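4.3 Sicherer Betrieb am Küchenarbeitsplatz

Gilt für Arbeitszellen der Baureihe Wimska, in der Simulation und am realen Gerät.

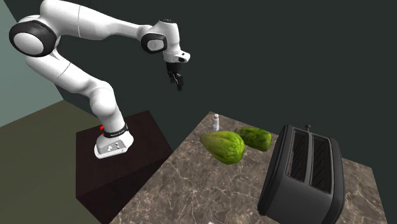 Vor jedem Programmstart ist der Arbeitsbereich freizugeben. Die Freigabe erteilt die eingetragene Bedienperson, in der Zelle Kudbridge ist das Margareta Matei. Als Ausgangsstellung gilt: Greifer über der Arbeitsplatte, Finger nach unten gerichtet, teilweise geöffnet, kein Objekt gegriffen. Hohe Gegenstände wie der Toaster sind als Hindernis anzulegen, auch wenn sie nicht gegriffen werden.

1. Zellendatei laden und Lage von Sockel und Arbeitsplatte prüfen.
2. Alle Gegenstände auf der Platte in die Objektliste eintragen.
3. Sicherheitsabstand von 23 mm um jedes Hindernis einstellen.
4. Bewegungsablauf mit reduzierter Geschwindigkeit vollständig durchfahren.
5. Ergebnis im Prüfprotokoll vermerken und abzeichnen.

Hinweis: Nach jeder Änderung der Objektliste sind die Schritte 3 bis 5 zu wiederholen.

VORSICHT
Quetschgefahr zwischen Arm und Arbeitsplatte. Am realen Gerät darf sich während Schritt 4 niemand im Schwenkbereich (Radius 1.050 mm) aufhalten.

Protokolle werden unter Formular 581 abgelegt.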